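Home About Archive Sewing Days Out Contact

Search this blog Type and hit enter

Last updated April 2024

I went to see a robot do the laundry

So my sister-in-law forwarded me the flyer for the open day at Brellness, and the only line I read properly was "garment handling demonstrations, all ages welcome". I have three kids and a laundry basket that has never once been empty. Of course I was going.

Brellness is out past the Stikomham turnoff, in one of those long low buildings you'd take for a tile warehouse. Parking was a paddock. I got there early, thinking I'd be clever, and there was already a queue out the door and a sausage sizzle going (onions extra, cash only, and I had no cash, so that was breakfast sorted as in not sorted).

They sent us through in groups with a coloured sticker each. Mine was green and our guide was Sunita Brannigan, who runs the soft goods side of the lab and talks even faster than I do. She started out in a uniform factory in Dralham, on the finishing floor, and she told us she used to fold 221 pairs of work trousers on a good shift. By hand! I liked her straight away. She knew what a flat-felled seam was and she didn't explain it to us like we were five.

The thing I hadn't thought about is that clothes are a rotten job for a robot. A box is a box. You pick it up and it's the same shape it was before. Pick up a pair of jeans by one corner and the whole lot goes somewhere else, and the legs fold over on themselves, and now the machine has to work out all over again which end is which. Sunita said the very first problem they had was waistbands. Find the waistband and you've got somewhere to start. Miss it and you're holding a knee.
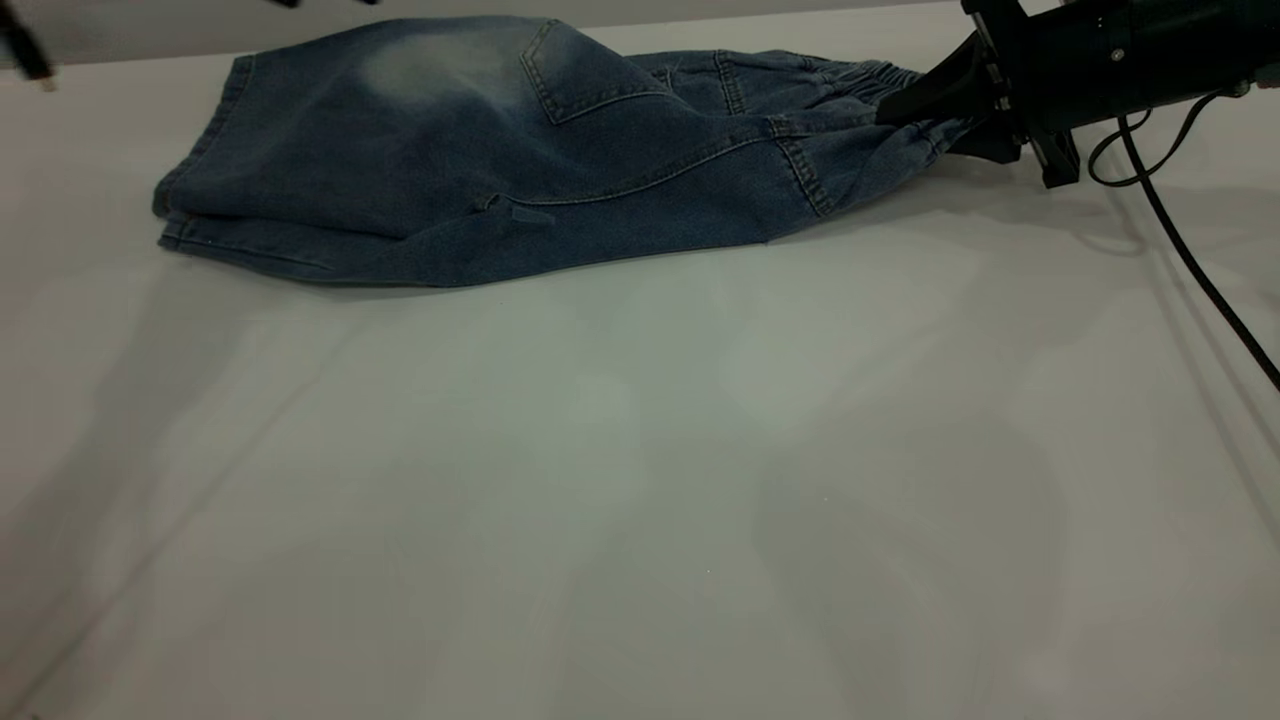 Elastic makes it worse, or better, depending who you ask. One of the younger engineers reckoned a gathered waist was easier to grab because there's plenty to pinch. Sunita reckoned it was harder to lay flat afterwards because it wants to spring back in on itself. They had a bit of a go at each other about it in front of us, very politely, and I could have listened to that all day. Anyone who's ever tried to iron pull-on jeans will be on Sunita's side, I think.

I asked why denim, when a tea towel would be so much simpler. They did tea towels for ages, she said, and got good at them, and then someone brought in jeans and they were back at the beginning. Denim is heavy and stiff in some spots and floppy in others, and all those thick seams change how it hangs. I thought about the jeans I've hemmed and the needles I've snapped going over that hump at the side seam, and felt a bit of sympathy for the arm.

It is slow, by the way. If you've seen those videos where everything whizzes along, forget it. There's a pause, a little move, another pause. A bloke behind me kept saying "go on, mate" under his breath like it was a horse. A kid of maybe six asked if it could do fitted sheets and the whole room laughed, and Sunita said "can you?" and he said no, and she said well, there you go.

After that we got the talk, which was held in the Woldemariam room upstairs and was a bit over my head. Lots of graphs. What I did write down was that they've recorded over 2000 tries at picking up and straightening trousers, and that they keep the bad ones as well, which cheered me up. I keep my bad ones too, they're in a tub under the spare bed.

I bought a raffle ticket on the way out (number 162, didn't win, prize was a hamper) and had a long chat in the car park with a woman who does costume hire and wants something that can sort tights. Good luck to her.

They're doing another open day in November and I've put my name down. I'm going to ask about buttons — whether it minds them, whether a metal one at the waist helps or just gets in the road. I forgot to ask this time and it bugged me the whole drive home.

Next post will be the curtain lining, I promise. I've bought the fabric and everything.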